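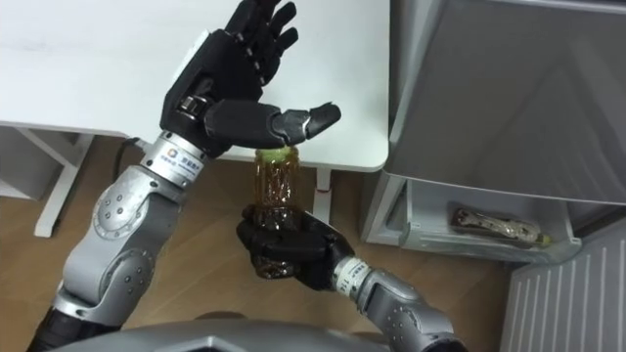 Bottle with the green cap, held up at the front of the white desk.

January 9, 2024
Small room, drinks and bottles

Spent the morning on the drinks corner and the floor by the white desk. Writing it down so the next person doesn't have to ask me.

Stock first. The delivery from Hajji came to 189 bottles, mostly tea, with the Juline water on top. I put the bulk in the back store and left only a few for this room. Last August we kept everything in here and you couldn't get a chair past the desk. Not doing that again.

Caps. The Hajji tea has a tight one. If you hold the bottle high and squeeze, the plastic gives and tea comes up over the thread when the cap lets go. Hold it low on the ribs, keep it upright, turn the cap with the other hand and go slowly on the first quarter turn. Do it over the floor and not over the desk. The floor wipes up easily. The desktop takes a mark and keeps it, and there are a couple of faint gray ones on it already that I went at with a damp cloth and then with the Tomura cleaner. No real change. I left them alone after that — the cleaner is strong and I don't want a dull patch.

Desktop is to stay clear from now on. Bottles go in the cabinet on the right, bottom level, laid on their sides. Standing up is fine in principle but the tall ones catch when you slide the bin back in, and then somebody forces it. Dark green to the back, clear ones in front. Caps on, please, even on the empties. 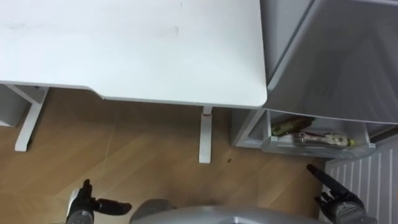
Younes Benkirane would keep the full ones and the empties apart, and wrote in the margin that he has twice now picked up what he took for a fresh bottle and found two mouthfuls left in it. He wants a strip of tape around the neck of anything opened. Fine by me. Tape is in the Graltimetti box in the back store.

Measured the bin while I was down there. Inside width 395 mm, which takes the bottles lengthwise with a bit to spare. The shelf I had in mind for the back store is 566 mm between the uprights, so one bin fits and two don't. I'll look for a narrower one before ordering anything. If anyone has the old Tomura catalog, leave it on my chair.

Floor: swept under the desk and along the planks toward the cabinet, then went over it with a barely damp mop. Keep water off the seams. I still find specks coming up near the desk leg on the cabinet side. They seem to be crumbs, so somebody is eating at that corner. Sweep diagonally, along the boards, or the bristles just push everything into the joints.

The low part of the cabinet needs watching too. When it's pulled out it sticks into the walkway at shin height,

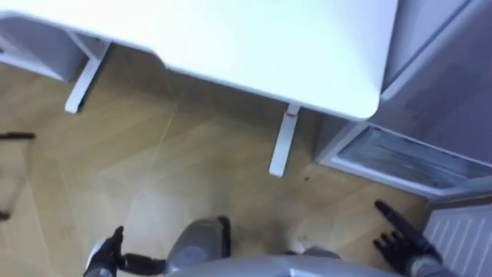 and I have walked into it often enough to want a rule about it. Push it in when you're done, all the way until it stops. Take the bottles out before wiping the tray, and let it dry before they go back in. A dry cloth is enough most weeks.

Still to do:
Tape on opened bottles
Narrower bin for the back store
9 empties to go back to Hajji
Ask Younes which cloth he used on the other desk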